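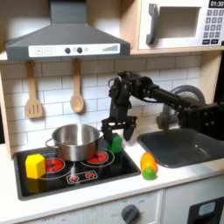
3.2 Substitution timing and late-match possession loss

The second analysis considers whether the timing of a team's first substitution is related to how often it loses the ball in the closing part of a match. Matches were drawn from the regional handball league in which the clubs of Prinddale, Odine, Vidal and Ondidura compete. The league plays two halves of equal length with unlimited rolling substitutions, so a coach may exchange court players at any stoppage or during open play. Match records were taken from the official score sheets and from the possession log kept at the table. Where the two disagreed on the time of an event, the score sheet was used.

A match was included if both logs were complete and neither team had been reduced below the minimum number of players at any point. Matches that went to extra time were included, but only regular time was analyzed. Of the 16 teams in the league, three did not submit possession logs in the first half of the season and contribute only second-half matches. Removing these teams altogether did not change the direction of any result reported below.

The closing period was defined as the final 13 minutes of regular time. This cutoff was fixed before the data were examined and follows the division already used in the possession log, where a new sheet is started at that point. A possession loss was any possession that ended without a shot, a penalty throw or a stoppage awarded to the attacking team. Passive play calls were counted as losses. Offensive fouls were also counted as losses, although they are recorded under a separate heading on the sheet and had to be merged by hand.

Loss rates are given per 100 possessions. Teams differ widely in pace, and raw counts would mostly reflect how fast a team chooses to play. Odine, for instance, had the highest raw count of losses in the league and a loss rate close to the league median. Vidal showed the reverse pattern, with few losses in total and a high rate.

Substitution timing was coded as early or late. A first substitution was early if it took place within the first 20 minutes of play and involved at least one back-court player. Exchanges of a single player between attack and defense were excluded, as most teams make these on every change of possession and they carry little information about rest. Goalkeeper changes were excluded for the same reason.

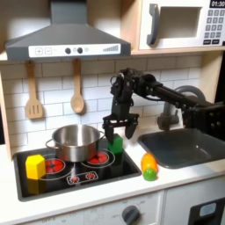

Figure 4. Black robotic arm holding a green cube beside a stainless steel pot on a toy kitchen stovetop.

Teams that substituted early had a lower loss rate in the closing period than teams that substituted late. The difference was clear in matches decided by a narrow margin and weak in one-sided matches, where both groups used their full benches well before the closing period began. Home and away teams showed the same pattern. Ondidura, which made early substitutions in nearly all of its matches, had the lowest closing-period loss rate of any team. Its opening-period rate was also low, and the team accounts for a sizable share of the overall effect. With Ondidura left out, the difference remains but is smaller, and its interval includes zero.

Two further checks were made. First, the analysis was repeated with the score at halftime added to the model, on the grounds that a coach who is ahead may feel freer to rest starters. The estimate for early substitution fell slightly. Second, each team was compared only with itself across the season. This could be done only for teams with enough matches in both categories. Prinddale met the requirement easily, having changed its substitution practice midway through the season, and its loss rate in the closing period was lower after the change. The schedule in that part of the season was also easier, and the two influences cannot be separated with the present data.

Player workload was not measured. The possession log does not identify individual players, and no claim can be made about whether the lower loss rate comes from rested starters or from the players who replaced them. Section 3.3 takes up this question for the subset of matches with full video, using over 100 coded possessions from each team.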